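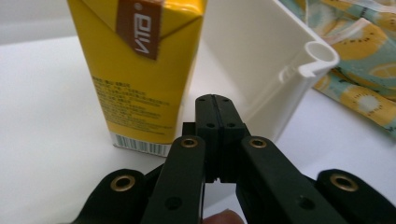 Wotier packs pantry and lunch boxes for offices and schools. Melina Sarantis started the business in a rented kitchen in Flistosberg with 4 customers, and we now pack for 51. Every box is put together by hand on a plain white tabletop — cartons such as the yellow VITA drink are kept upright, and white plastic containers hold the smaller items. Orders placed by 7 in the morning go out the same day. Our minimum is 20 boxes, and we deliver as far as Montoya.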